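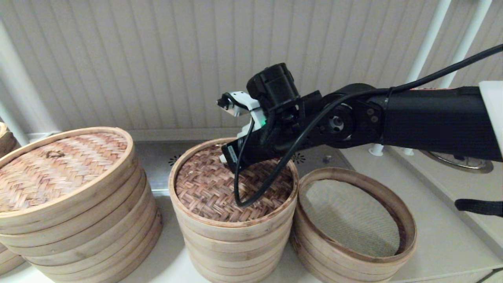

Okay friends, bamboo steamer thread! I have been promising this one since January and a bunch of you keep asking, so make some tea and get comfy.

First thing. Bamboo steamers are the cheapest piece of kitchen joy I own. I cook on one of those weak apartment stoves where the big burner is secretly the small burner, and I still get fluffy buns out of these on a weeknight.

How I got into it: my neighbor Angelica Lumbao handed me a bag of frozen siopao when I moved in and said "do NOT microwave these." I microwaved one. She was right. I went out for a steamer the next morning.

Sizes! Everybody asks about sizes. Measure your pan before you buy. The steamer should sit on the rim of a pot or nest inside a wok with a little room to spare. If it hangs way out over the edge, the outside scorches (ask me how I know, my first one has a brown smile on the bottom).

A wide stack is great for company. You can get a whole fish on a plate in there. A narrow one is what you'll reach for on a normal day, when it's two buns and a handful of broccoli and you're eating over the sink.

And please don't feel like you need matching ones. Mine have come from all over and the bamboo is all different shades and I love it. The lids go their own way too, some tan, some more of a reddish brown. Looks like a little village on the counter :)

About those lids -- the weave is the whole trick. Metal lids collect steam and then drip it right back on your dough, so you get those sad wet craters. Woven bamboo lets some of it out and soaks up the rest. Smooth tops every time!!

Now LINERS, my favorite subject, I could do a whole separate thread. Options I've tried: cabbage leaves, parchment with holes, mesh, and nothing at all.

Nothing at all is a mistake. You will leave the bottom half of every dumpling behind and then spend the evening with a toothbrush.

Cabbage is lovely and you get to eat it after. Napa is best, it lies flatter. Lettuce works in a pinch but goes slimy if you're steaming longer than a few minutes.

Parchment is fine. Poke more holes than you think. If you cut it too big it blocks the steam and your buns take forever.

Mesh liners are what I use most. You rinse them and hang them over the faucet and that's it. Dampen the mesh before the dough goes on! Dry mesh grabs. I did a batch of red bean buns on dry mesh and peeled every one of them like a sticker.

Clodagh Noonan asked in the replies if you have to season a new steamer. Kind of! Rinse it, then steam it empty for a bit before the first real use. It gets rid of the dusty hay smell. Your kitchen will smell like a wet basket for an hour and then it's over.

She also asked how many tiers you can stack. I go up to 3 with food in them. Higher than that and the top one is barely warm while the bottom one is done. Swap them halfway through if you're feeding a crowd. Use mitts, please, steam burns are so much worse than you expect.

Put the heavy, drippy stuff on the bottom. Pork up high will rain on everything below. I learned this with a tray of custard buns and it was not a good flavor.

Water: more than you think, but not touching the bamboo. I keep a kettle going on the back burner so I can top it up with hot water. Cold water stops everything and your buns sulk.

Angelica drops a coin in the pot. It rattles while the water boils and when it goes quiet, you're running dry. I do it every time now. Genius.

Cleaning! Hot water, soft brush, no dishwasher ever. I skip soap because the bamboo holds on to the smell. If something greasy got on there I use a tiny bit and rinse like crazy.

Then DRY IT. All the way. Take the stack apart, leave everything out on the counter, lids off to the side, overnight at least. I lost a really nice one to mold because I shut it in a cupboard damp over a long weekend away. Black spots everywhere. RIP.

If you catch mold early and it's just a speck, scrub with vinegar and put it in the sun. If it's gone deep into the weave, let it go. It can have a second life holding onions or yarn.

Storage is the one thing I haven't solved. They're round and bulky and they want air. Mine mostly live out on the counter, which cuts into my chopping space, but I cook with them so much more when I can see them. I've been eyeing the top of the fridge.

Things I steam that aren't dumplings: sweet potatoes, corn, leftover rice (SO good, way better than the microwave), eggs for egg salad, day-old bagels. Yes, bagels. Two minutes. They come back to life.

Also tamales. My cousin swore they'd fall over and they did not, you just pack them in snug.

My lazy bun dough since someone will ask: flour, instant yeast, a spoonful of sugar, a little oil, warm milk till it's soft like an earlobe. Knead, rest, shape, rest again. Start them over cold water and bring it up slowly. When they're done, turn off the heat and wait a few minutes before you lift the lid or they'll wrinkle on you.

Last thread somehow got 1417 likes, and it was about SPONGES. You people are my people.

Next up I want to try the egg sponge cake Angelica makes for her kids, the tall bouncy kind. She does it by feel so I'm going to stand next to her with a scale and write it all down. Recipe when I have it!

If you've got a steamer you love, show me. I want to see the old beat-up ones most of all -- and tell me what you line yours with!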